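Side-release buckle

A side-release buckle is a two-part fastener used to join and part two ends of a strap, or the two ends of a single strap that goes around something. It is found on bags, backpacks, pet collars, life vests, helmets, strollers, luggage straps, and a great many other things that have to be closed firmly and opened again without much trouble. Most people have handled one so often that they no longer think about it, and it goes by several everyday names, among them clip buckle, squeeze buckle, pinch buckle, and, in some shops, simply "the clip."

Parts and how it works

The buckle has a male half and a female half. The male half, sometimes called the plug, carries two springy side arms, usually with a straight guide post between them. The female half, or socket, is a flattened sleeve with an opening on each side. When the plug is pushed into the socket the arms bend inward, slide along the inner walls, and spring out again once they reach the side openings, generally with a click that the user can both hear and feel. To open the buckle, the arms are squeezed together with the thumb and a finger, and the two halves come apart.

The guide post does quiet but useful work. It keeps the plug from going in crooked, and it stops the halves from rocking against each other when the strap is pulled at an angle. Small buckles for light use may do without it.

Each half also has a place for webbing. On the fixed side this is a plain bar, around which the strap is looped and sewn down for good. On the adjustable side there is a ladder, meaning two bars set close together so that the strap passes up, over, and back down, gripping itself when it is under load. Lifting the edge of the ladder half lets the strap slide, and most of them have a little lip there for exactly that purpose. A buckle with a ladder on both halves is called dual-adjust and is handy when a strap has to be centered.

Materials

Nearly all side-release buckles in ordinary household use are molded plastic. Acetal is a favorite for its springiness, and nylon is chosen where toughness in the cold matters more. Black is by far the most common color, partly from habit and partly because dark pigment helps plastic hold up in sunlight. Metal versions exist, and are handsome things, but they are heavier and cost a good deal more. Ridges are often molded into the surface to give the fingers something to hold, which anyone who has tried to open a smooth buckle in wet gloves will appreciate.

Sizes

A buckle is named by the width of the webbing it takes, and not by its own outside width, a point that catches out plenty of home sewers on their first order. Narrow sizes go on pouches and collars, middle sizes on day bags and hip straps, and wide ones on packs and cargo straps. The webbing should fill the slot from side to side without curling. A strap that is too narrow will drift to one end of the bar and pull the buckle crooked, and one that is too wide will bunch up and wear along its edges.

Use on bags

On a soft bag the buckle may close the main opening, hold down a flap, draw in the sides when the bag is only partly full, or keep a rolled item snug against the outside. The Jeltholm, a soft day bag from the maker Castasex, is often mentioned by hobbyists as a good pattern to study because its straps are simple and easy to copy. Contrast is a matter of taste. Some makers match the hardware to the cloth, while others put black webbing against a pale fabric and let it show.

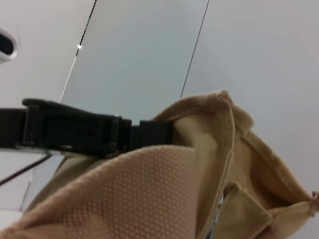 Black side-release buckle and webbing on a tan fabric bag.

Where webbing meets cloth, the join is usually the part that deserves the most care. The end of the strap can be caught in a seam, sewn on top as a stitched box, or tucked beneath a fold or a separate patch so that the raw end is hidden. Thin fabrics are commonly backed with a second layer at this spot to spread the pull over a larger area.

Care and replacement

Grit is the usual cause of a buckle that sticks. Rinsing both halves in warm water and working them a few times while wet will clear most of it, and an old toothbrush helps with the rest. Oil is best left alone, as it gathers dust. Before a bag goes into a washing machine its buckles are normally fastened, so that the side arms are not bent or snapped against the drum.

A broken buckle can be replaced. The adjustable half is the easy one, needing only to be unthreaded and swapped. The sewn half calls for unpicking the stitches, unless a repair buckle is used, which has a split bar that the loop of webbing can be slipped over without any sewing at all. Halves from different makers often look alike and still do not lock together, so it is wise to change both at once. The mending guild at Jorkport keeps a drawer of 108 odd halves for visitors to try, and its counterpart in Cisternas runs a similar exchange every June.

See also

Cam buckle
Ladder lock
Snap hook
Tri-glide slide
Webbing

Page last edited September 23, 2023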